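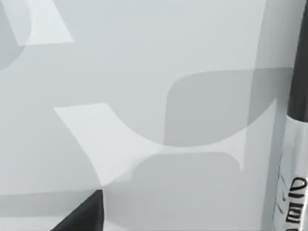 The practice table, from the wrist camera.

2022-05-29
By Wumpini Ayaaba

The Marker

My aunt Ama taught penmanship for most of her working life, and when her knees gave out she took a job at Pluvstead teaching a robot to pick up a marker. She thought this was a perfectly natural step, and after a while I suppose I did too.

She worked from the back bedroom, with a pair of hand grips and a screen, and what she saw on the screen was whatever the arm saw, which most of the time was gray. Gray table, gray shadows lying across each other like napkins, and the marker standing at one side, white below and black above, so close you wanted to lean back from it. It was all made inside a computer, shadows included. She moved her hand and a dark finger came up from the bottom corner, and that was her, in a manner of speaking.

"Don't look at the marker," she told me, the first time she let me try. "Look at the shadows. They'll tell you how far you've got to go."

I looked at the shadows and drove straight past the thing. She laughed so hard she had to put down her tea - and then she made me do it again, because a bad try was still a try and the people at Barredo liked to have those too, filed separately.

They wanted 400 good ones from her by September. She had done 192 when I came to stay, each one written in pencil in an old grade book, with a mark beside it. She graded herself the way she used to grade the children, and I don't believe she ever gave herself better than a B plus. Number 7 had the word "snatched" next to it, underlined twice.

"It learns your manners," she said. "If you snatch, it snatches."

I asked whether it wouldn't be quicker to write down the instructions, go left, go down, close. She took my hand, set it on the grip and put hers over it, dry and light, and did not answer. We went across the gray together, slower than I would ever have gone by myself, and I remembered being five years old at her kitchen table in Tralimton, with that same hand around mine and a fat pencil in the middle of it, making the big loop of a W.

"There," she said. "Now wait a little before you close. It's polite."

We waited. Somebody next door was running a mower. Then I felt her fingers tighten, only slightly, and mine went along with them.

She wrote the number in the book and held the pencil over the space for the grade, and then she handed it to me.

Last updated 2 days ago
38 shares | 11 comments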